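Home / Features / Work & Life

The Last Inch of the Bottle

Why do we leave a little behind in everything we drink, and what does the office do with it?

My grandmother had a word for the swallow left at the bottom of a glass. She called it "the manners." You left the manners to show you weren't greedy, and then she poured them on the geraniums, which were enormous and, I suspect, slightly drunk.

I thought of her in June, during my first week at Skakton, a company that makes scheduling software for dentists and whose 138 employees seem unable to finish a beverage. They start them with real feeling. They carry them into meetings like small pets. Then, with an inch to go, love dies, and the bottle moves to a windowsill to begin its second career.

Every office has this layer of sediment. At Fadness, where I temped in my twenties, it was coffee, and it grew fur. At Katayama it was fizzy water, so you could at least pretend somebody was coming back for it. Iced tea is the worst of the lot, in my view, because it looks the same at 9 a.m. as it does three weeks later, and more than one brave person has been fooled.
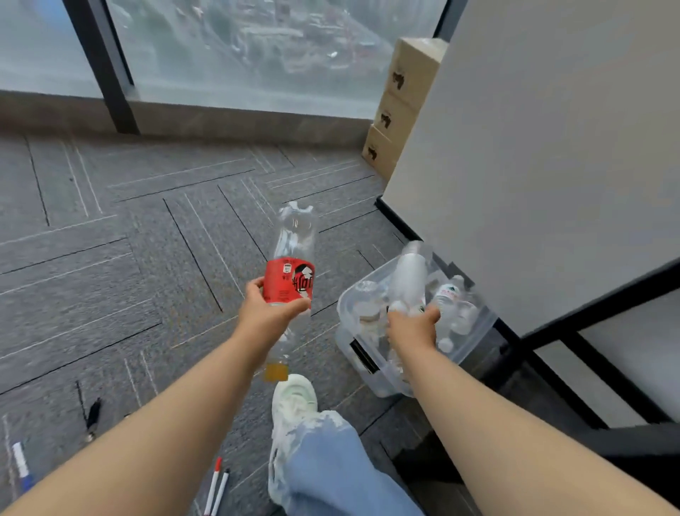
The last inch is warm and it has been in my mouth, said Ekua Owusu, and I'm not drinking backwash to make a point about waste. She said this over lunch, pushing away a lemonade in exactly the condition we were discussing.

She has a case. Drinking from a bottle is a two-way street, and the bottom of it is where the traffic ends up. But I don't think hygiene explains it. People who drink from cups do the same thing. My own theory is that finishing a drink means you have to get up. An empty bottle is trash and wants a bin. A bottle with an inch in it is still a drink, legally speaking, and can stay where it is until you change jobs.

I tried to be better. For 21 days I finished everything. I finished the orange juice with the bits in it. I finished a can of Dravuvum, an energy drink that tastes like a battery's idea of a peach, at four in the afternoon, and was awake to hear the birds. By the end I had become the kind of person who looks at other people's glasses.
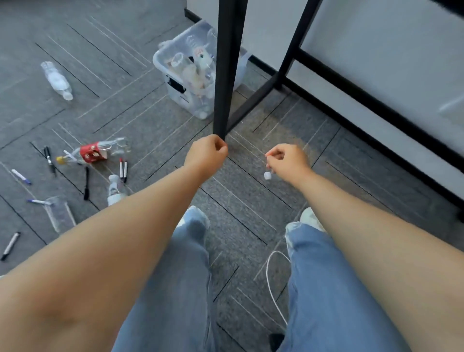

My husband asked me to stop on day seven. We were at his sister's, and I had apparently been staring at her wine. The thing about finishing your drinks is that it leaves you with nothing to hold, and I had started holding opinions.

So I went back to leaving the manners. There are 27 plants on our floor at Skakton, most of them near death, and they have lately been getting my cold green tea. The fern by the printer hates it. The one next to the copier has put out two new leaves, and I've started bringing it chamomile.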